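Urnholm teleop demos, weekly catch-up
Wed 27 October, small meeting room, started late

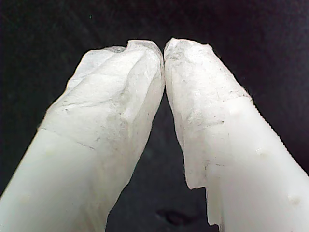 Wrist view, fingers closed, nothing held. Wrapping on both tips.

Present: Shirin Ghasemi (chair), Golnar Sadeghi, Saeed Ghaffari, Bahman Akbari (notes, sorry for the typing)
Apologies: Parisa Azimi, at Maksymiv all day. Sent comments by email, read out under item 3.

1. Last week's actions
Golnar: new foot pedal for the leader arm. Done. Clicks loudly but works.
Saeed: write up the naming rule for episodes. Half done, carried over.
Bahman: chase Fuka for the spare cable. Chased, no reply. Carried over.

2. Finger tips
Looked at the wrist picture on the big screen. Wrapping on the right finger has a torn flap hanging down the inner side, uneven edge. Left one is creased and frayed along the top. Shirin asked if that matters for the demos. Golnar says yes for the small parts, a flap on the inside face is just where the part wants to sit. Saeed less bothered, thinks operators adjust without noticing. Shirin: that is the problem, then the policy learns the adjusting.
Agreed to rewrap both, same person, same way, and take a closed-finger picture before each block so we can compare. Old wrapping to be kept in a bag till Parisa has seen it.
Golnar also wants the marks on the bare white part of the fingers looked at. Small bumps on the right one, faint spots on the left. Might be the print, might be glue. Saeed to run a thumbnail over them.
Bahman asked about moulded tips from Cakov instead of wrapping. Price not in yet. Parked.

3. Teaching by hand or by leader arm
Long one. Parisa's email: prefers hand guiding for the drawer task, says new people pick it up in one morning and the force feels right. Against it, hands get into the side camera and half the clips need masking.
Golnar prefers the leader arm for everything, cleaner pictures, but admits the lag makes people slow down before contact. You can see it in the traces, a little dip every time.
Saeed tried both on the peg task. By hand he got it in first go most times. By leader arm he kept closing early. Thinks the pedal mapping is too steep at the end of the travel.
Shirin: not mixing the two inside one task. Decision: drawer by hand, peg and cloth by leader arm. Look again in January.
Golnar asked for it to be minuted that she doesn't agree about the drawer. Minuted.

4. Operators
We have 4 trained people and 3 usable slots a day on the bench. Mornings fill up, late slot nearly always empty. Shirin will ask if Maksymiv can send someone for the late one.
Warm-up: everyone to do a few throwaway runs before recording starts. Saeed says people are saving their warm-ups as real episodes. Please stop. If it's a warm-up, bin it there and then.
Same start pose every time, also. Bahman found 9 episodes last week where the arm started with the fingers already shut. Not deleted, flagged. Shirin wants to look at them before anyone decides.

5. Marking failed demos
Does a drop and regrasp count as a fail? Went round the table twice. Saeed says keep, useful to show recovery. Golnar says keep but tag it. Nobody wanted to throw them out. Tag will be "regrasp", lower case, no space before. Drops where the part leaves the bench are fails, full stop.

6. AOB
Lighting: the blind by the bench is to stay down during recording, somebody keeps puting it up.
Disk nearly full again. Bahman to move the older cloth runs to the shared drive.
Tea money, see Golnar.

Actions
Golnar: rewrap both fingers, closed picture before and after
Saeed: check bumps and spots, soften pedal mapping, finish naming rule (really this time)
Bahman: Fuka cable, Cakov price, move cloth runs, send flagged list to Shirin
Shirin: late slot with Maksymiv, tell Parisa about the drawer descision
Parisa: look at the old wrapping when back

Next meeting same time next week, big room if we can get it.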